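Progress report to the Sketemdale Small Manufacturers Fund
Trial of the Ivska two-arm sorting kit, second period
Thu 3 January

The grant covers a trial of the Ivska kit at our Sketemdale bench, with Nalmont supplying the software licence and Ahonen doing the installation. You asked for a recommendation on whether other members should be steered toward it. We are not ready to give one, and the vendor's November letter describing the trial as "substantially complete" was sent without our agreement.

The arms are installed and the bench is marked out in blue tape. Ivska's brochure says no fixturing is needed. We taped the grid ourselves, and it took most of a day to get the cells to agree with the software's layout.

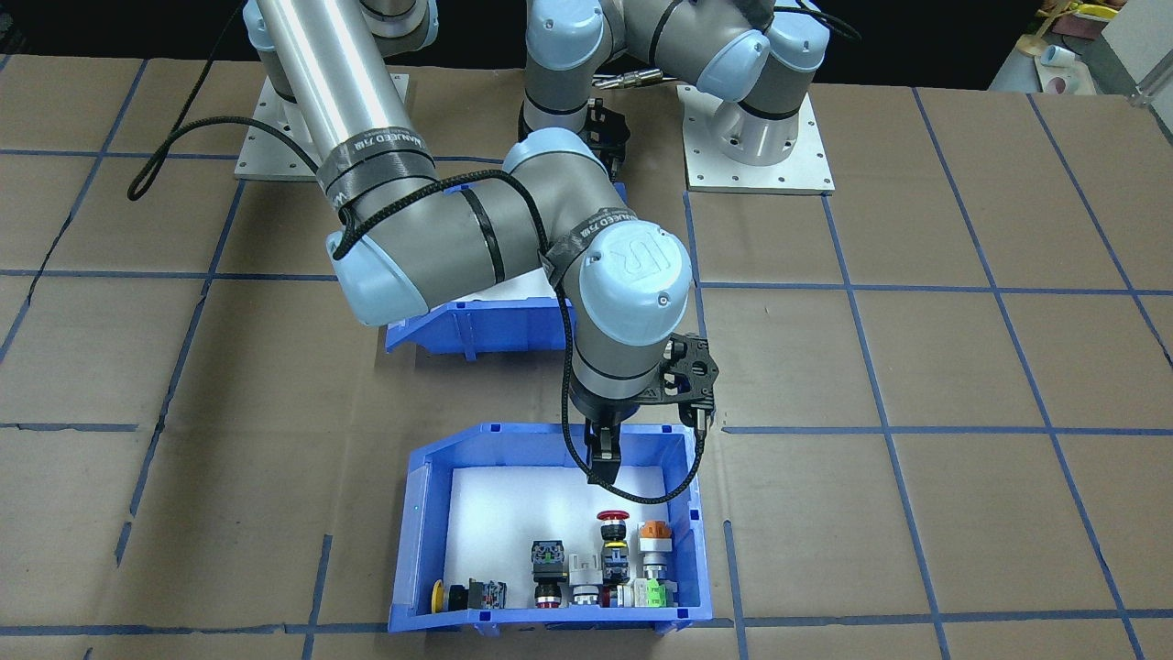

Ivska quotes 950 picks per shift. Our logged runs so far come to 124 picks in total, so we can't confirm or dispute that figure. What we can say is that 9 of those ended with an operator pressing pause, and the Nalmont log recorded all 9 as completed. We have asked for this to be corrected and have had no reply in writing.

Parts are switchgear spares and capacitors, as listed in the grant application. Mixed push buttons are the harder half of the job, and the demonstration we were shown before signing used only one type of part.

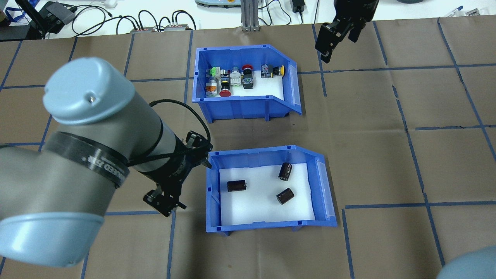 Capacitors in the lower bin, push buttons and switch parts in the upper.

Bin handling is sold as a separate module. The sales material implies that the standard gripper will take hold of a bin by its rim, but the manual lists this under "advanced functions" and gives no load limit. We won't be paying for the module until a limit is supplied. 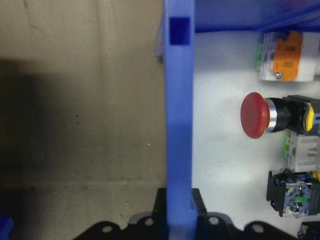
Spending is within budget, though Ahonen has billed for a second calibration visit that we consider warranty work. That invoice is on hold.

Next period we plan a run of 100 picks on mixed parts, with our own tally kept beside the Nalmont log. Please hold the final instalment to Ivska until you have seen both.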